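# About us

Hi, I'm Edin Golob, and Stulloria is mostly me and Vasilis Hoxha plus whoever we can talk into helping that month. We test grippers. We also test arms, cameras and the little controller boards that sit between them, but if you ask either of us at a party what we do, the answer is grippers, and then you're stuck with us for an hour. Sorry in advance!

We started in July, in the back half of a building that used to belong to a picture framer. Vasilis had been fixing packing machines for years and I was writing manuals for a company that sold suction cups (yes, really, I have opinions on suction cups). We kept having the same argument over lunch. He'd say a certain gripper was junk, I'd say the brochure claimed it was great, and neither of us had any way to settle it. So we rented the space, bought two secondhand arms and started settling it.

What people send us is usually a gripper and a question. Will it pick up a sock? Can it hold something slippery without squeezing the life out of it? Does it still close all the way after 3000 cycles? We put it on an arm, give it a set of everyday jobs, and write down what happens in plain words. You get the good news and the bad news in the same report, with the settings we used, so your own people can run the whole thing again and tell us we're wrong. That has happened twice, and both times we changed the report.

Cloth is where most of our arguments come from these days. A stiff box is easy – you know where the sides are and they stay there. Fabric moves the moment you touch it, and then it moves again when the second arm joins in, and a finger tip that was perfect on a plastic tray suddenly slides right off. We've spent more time on finger tips than I would ever have believed. Softer ones grab well and wear fast. Harder ones last, but you have to be much fussier about where you put them.

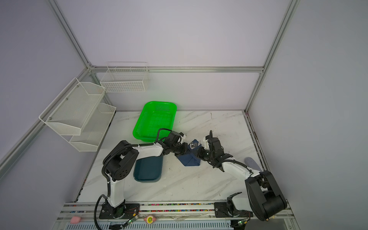 The other thing that eats our days is timing. When two arms work on the same item, their controllers have to agree, and they don't always want to. We compared the Etell controller with the Tindon for most of a winter. The Etell was quicker to set up, and I loved it for that. The Tindon took Vasilis a long, grumpy afternoon before it would talk to anything, but once it was running it kept both arms in step better on our slow moves. On fast moves we couldn't pick a winner. We ended up keeping both, and which one gets used on a given job depends a lot on who got in first that morning.

Cameras are my side of things. I like a fixed view that never gets bumped, plus a closer one when we're looking at finger contact. Vasilis thinks I fuss over lighting too much. He may have a point, but I've had to throw out a full set of 88 runs over glare on something shiny, so the fussing stays.

A few things folks ask before they write to us:

- **Do you sell grippers?** No. We don't take a cut from anyone who does, either. We charge for the testing and that's it.
- **How long does a test take?** A basic one is 6 working days from when your part lands on our bench. Wear tests run longer – 1000 cycles is our shortest, and plenty of people want more.
- **Can we come and watch?** Please do! Bring the thing you want picked up, even if it's weird. Weird is fun.
- **Do you build custom fingers?** Small ones, for a test, sure. For a real production run we'll send you to someone with better machines than ours.

We also put out a short newsletter called Eder whenever we have enough to say. It's where the odd results go, the stuff that didn't fit in anybody's report. Last time it was three pages on cable loops and how much slack an arm needs before it starts fighting its own wiring. I thought that would scare people off, and instead we got more replies than ever, several with sketches.

If you've got a gripper you're not sure about, or two you can't choose between, drop us a line. Tell us what it has to pick up, how often, and what goes wrong now. Photos help, and so does a sample of the item itself. Vasilis reads the mail in the mornings and I get it after lunch, so if you want a short answer, write early.

*Page last updated 20 March 2019*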